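22/03/2026 — informe de avance, asignatura de Cultura Material

**Tema:** coleccionismo de maquetas de naves de la serie *Hirnirik* (fabricante: Vodberg)

Grupo: Natalie Tunstall y Genowefa Brzozowska

### Qué queríamos saber

Por qué la gente sigue comprando maquetas de una serie que dejó de emitirse hace años. Y si compran por la serie o por la maqueta. Al principio íbamos a incluir también las figuras de personajes, pero era demasiado. Fuera.

### Material

- Catálogo de Vodberg, reedición en papel (400 fichas, muchas repetidas con otro número)
- Anuncios de segunda mano en el foro Dalen, 1155 en total
- Entrevistas: 20 coleccionistas, casi todas por teléfono

Los anuncios los bajó Genowefa en julio. Los pasamos a una tabla: modelo, estado, caja sí/no, precio pedido. Ojo, precio *pedido*. El de venta no aparece casi nunca y no lo hemos podido conseguir por otro lado.

### Cómo trabajamos

Primero limpiar. El mismo modelo sale escrito de varias maneras — "Rendis", "nave Rendis", "Rendis c/ luces" — y hubo que unificarlo a mano. Después, cruzar con el catálogo para saber de qué serie de fabricación era cada pieza. Esto llevó mas tiempo que todo lo demás junto. Natalie hizo las entrevistas mientras tanto.

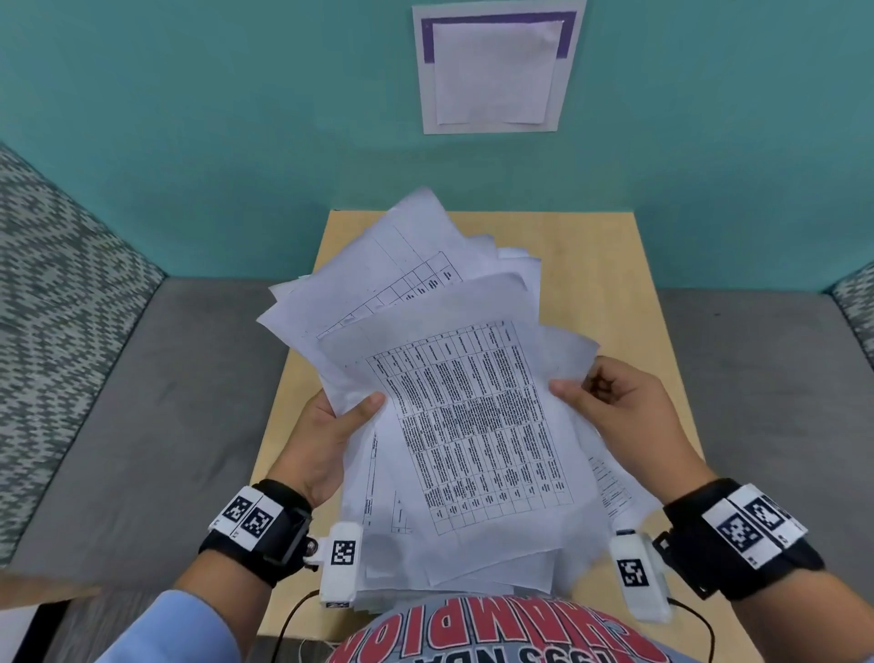

Los anuncios sin modelo claro los dejamos aparte, no entran en los cálculos. Tampoco los lotes, que no permiten saber cuánto se pide por cada nave.

### Resultados (provisionales)

La Rendis es la más buscada con diferencia. Es la nave pequeña, la de carga, sale en pocos capítulos. Esperábamos que fuera la nodriza, que es la del póster. Varios entrevistados dijeron lo mismo: la Rendis tiene la rampa que se abre y las luces traseras, y cabe en una estantería normal.

La caja pesa mucho. Con caja original se pide aproximadamente el doble, aunque esté rota. El manual de montaje casi no influye.

De las entrevistas: la mayoría vio la serie de niño con un padre o un hermano mayor. Pero 2 personas no la han visto nunca. Coleccionan Vodberg por el acabado de la pintura y les da igual de dónde salga la nave.

### Problemas

Muestra pequeña, y sacada de un solo foro. Los de Dalen son gente muy metida, no el comprador ocasional. Además las preguntas de las primeras entrevistas eran distintas, las cambiamos sobre la marcha y no se pueden comparar bien con las ultimas.

### Pendiente

- Gráfico de precios por modelo
- Transcribir las entrevistas que faltan (Natalie)
- Revisar las fichas repetidas del catálogo
- Bibliografía en el formato que toca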